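Chapter 4
When the Grip Lets Go

On a Monday in January, a robot cell at the Drilter plant in Pretetside dropped 70 wire harnesses before lunch. No alarm sounded. As far as the controller could tell, every pick had gone perfectly!

Isabelle Gauthier, the shift technician, pulled the log and found that the gripper reported "part held" each time its fingers stopped moving. Trouble was, they also stopped when they closed on a single loose wire – and a single wire slides right out once the arm speeds up. One dropped harness slid under the guard, and Erasto Waweru reached in after it while the arm was still live. He pulled his hand back with 2 seconds to spare.

I love this case, and I have taught it for years. It has a sensing fault, a bad assumption in the code and a gap in the guarding, all in one small cell. We will take them in that order, beginning with the sensing. A harness bends, twists and spreads out differently every time it is set down, so where the fingers close matters a great deal. Look for the place where the wires are bound together, and plan the grip from there.
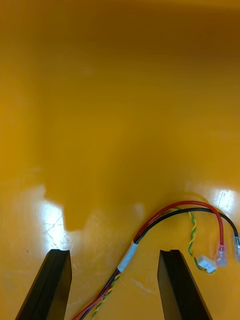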